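Foro > Robótica y automatización > Visitas, ferias y jornadas
Tema: Jornada de puertas abiertas de Sarnent, ¿alguien más fue?

tuercafloja
26 enero 2024
Buenas a todos. Pues al final me animé y me fui a la jornada de Sarnent, la de teleoperación y manipulación de tejidos. Lo cuento un poco por si a alguien le sirve para la próxima, que decían que habría otra.

Lo primero, es una oficina. Yo me esperaba una nave con jaulas y brazos amarillos y me encontré con mesas, un pasillo y gente con las gafas de VR puestas. Nos recibió Colleen Gagnon, muy maja, nos dio una charla corta y después nos soltó por allí a preguntar lo que quisiéramos, sin cordón ni nada. Eso me encantó, la verdad. En otras visitas te pasean en fila y a la media hora estás en la calle con un bolígrafo.

El tema del día era la ropa: coger una prenda, levantarla, ponerla de frente, doblarla. Parece una tontería hasta que te explican lo que cuesta que una máquina encuentre los hombros de una chaqueta hecha un gurruño. Tienen una lista de 200 prendas y van por categorías (camisetas, pantalón, punto, cremalleras...). Las cremalleras, por lo visto, son el coco.

Me quedé hasta el final y aún me dio pena irme.

palanca_33
Yo estuve en el turno de la tarde y salí bastante más frío que tú. Mucha gafa y mucha charla, pero doblado autónomo de principio a fin vi tres intentos y uno acabó con la manga por fuera. Para eso monto una plantilla con dos bisagras y me sobra tiempo para un café. Los de Henska enseñaron el año pasado una línea de toallas que no paraba.

tuercafloja
Hombre, toallas. Un rectángulo que siempre es el mismo rectángulo. Compara eso con una sudadera con capucha y cordones y luego hablamos.

palanca_33
Si no te lo discuto, pero en una lavandería industrial lo que entra son toallas y sábanas. Yo miro lo que puedo vender a un cliente el mes que viene.

Jade_D
Hola, soy Jade Després, llevo poco por el foro. Fui por la mañana y a mí me pasó como a tuercafloja, salí con la cabeza a mil. Me dejaron probar los mandos un rato y ¡qué mareo los primeros minutos! Luego te haces. Lo que peor llevé fue calcular la profundidad: yo juraba que tenía el cuello cogido y estaba pinzando aire.

Una pregunta para los que saben: ¿lo de enganchar la prenda por la costura del hombro es porque ahí el tejido aguanta mejor la forma, o es manía de ellos? Se lo pregunté a Dale Perron y me contestó algo de los puntos de referencia, pero con el ruido me enteré de la mitad.

mdelvalle
Jade, por las dos cosas. La costura del hombro es más rígida que el paño y además, si sujetas por los dos hombros, el resto cae solo y tienes la prenda orientada. A partir de ahí las mangas cuelgan donde toca y el doblado ya es otra historia. En Briltara hicimos pruebas cogiendo por el bajo y era un desastre, cada vez caía de una manera.

Con tejidos suaves ojo, que las pinzas duras dejan marca. Nosotros acabamos con unas puntas de silicona y aun así.

Jade_D
Clarísimo, mil gracias!!

tuercafloja
Me habíais pedido fotos por privado. Saqué poquísimas, que iba más pendiente de preguntar, pero pongo una de la parte de chaquetas.

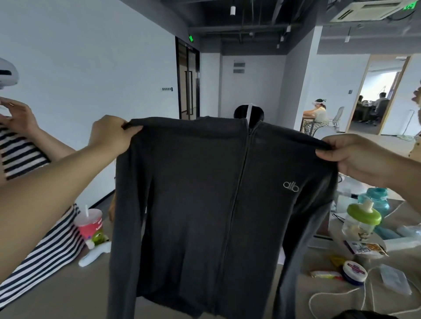
Chaqueta gris oscuro con cremallera, cogida por los dos hombros. Al fondo a la derecha, una chica con las gafas en su mesa.

palanca_33
Cuello alto y cremallera entera. Vale, reconozco que esa no la doblo con mi plantilla. Bueno, sí, pero queda fea.

zoi_t
¿Cuánto duraba cada turno? Me apunté y no pude ir. En la web ponía plazas para 50, no sé si era por turno o en total.

mdelvalle
Por turno, Zoi. En el mío éramos 17, iba muy holgado. Hora y media larga con las preguntas.

zoi_t
Pues qué rabia. ¿Alguien sabe si cuelgan la charla?

tuercafloja
Colleen dijo que sí, que mandarían enlace a los inscritos. A mí no me ha llegado todavía. Si llega lo pego por aquí.

palanca_33
Si hay segunda edición me apunto otra vez, aunque sea para protestar. Y que pongan a la máquina con una sábana bajera, a ver.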